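Can any robot tidy shelves yet? (not vacuum)

Posted in Home & Workshop Help, 9 Jul 2018
Viewed 2131 times

Jacqueline Maillard

Quick one, hopefully. I look after a small furnished rental in Prernamstead and the same chore eats my time at every changeover. Shelves. Guests move everything. Books end up flat, plants get shoved into a corner, picture frames get laid down and never stood back up. Nothing heavy, nothing hard, just fiddly.

I already have a robot vacuum and it's fine. What I want to know – is there anything I can buy, or will be able to buy in the next couple years, that picks things up off a shelf and puts them back where they belong? My budget is 800, maybe a bit more if it really works. My brother in law says the factories have had this for ages so it must be coming to houses. He is often wrong.

Open cube type shelves, white, against a brick wall if that matters. 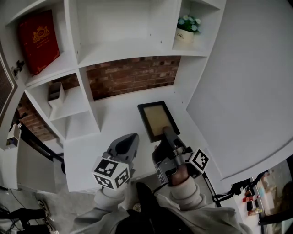 The frames are the worst of it for me. A thin frame lying flat, you get a fingernail under the edge, tip it up, swing the little leg out at the back. Takes me two seconds and I don't think about it. Would a machine manage that? And would it know the plant goes top right and not on top of the book? Thanks in advance, typing this between check ins so sorry for typos.

Zatosow

Short answer no. Not for 800, not for ten times that.

Longer answer. I fix packing machines for a living so I see the factory side. Your brother in law is half right, arms have been picking stuff up for decades. But its the same stuff, same spot, same way up, all day. Move the box a little and it grabs air. We spend more time building the tray that holds the part still than we do on the arm.

Your shelf is the reverse of that. Different things, different places every time, and some of them break.

Flat frame on a flat surface is a really nasty one. Nothing to get hold of. Two fingers closing from above just slide along the edge. What works sometimes is pressing on one edge to drag it till it hangs over the front, then gripping it there. Or one hand holds it down and the other gets under. Two arms, lots of programing, and the glass may not survive the practice runs.

Plant pots are easier than you'd think, if the pot is stiff. Leaves confuse the cameras though.

Knowing where things go is the easy bit. Take a photo of the shelf how you like it, compare. The hands are the problem.

Pekgate

dont bother, get rid of half the stuff. I had 14 ornaments in mine and went down to 9, way quicker to dust

Coşkun

Agree with Zatosow mostly, bit more hopeful. Labs are getting somewhere by having people do the chore themselves, holding the same kind of gripper the robot will have, over and over, and training on that. Beats writing out every move by hand. I've seen clips of towels and cups that looked decent. Slow, though, and you never see the takes that went wrong.

For a house – I wouldn't plan on it. Shops and warehouses first, places where somebody is on hand to reset it when it gets stuck.

What I'd do with the money now:
Museum putty under the plant pot and the frames. Cheap, peels off, guests mostly leave things alone once they feel stuck.
Hang the frames. You said brick, so use the clips that grip the brick edge if your mortar is recessed enough, no drilling.
Print a photo of the shelf as it should look and tape it inside a cupboard for whoever does the changeover.

Jacqueline Maillard

Ok that's clear, thank you both. Putty ordered. Will try the clips on one frame first, not sure how deep the mortar sits. Pekgate the plant is staying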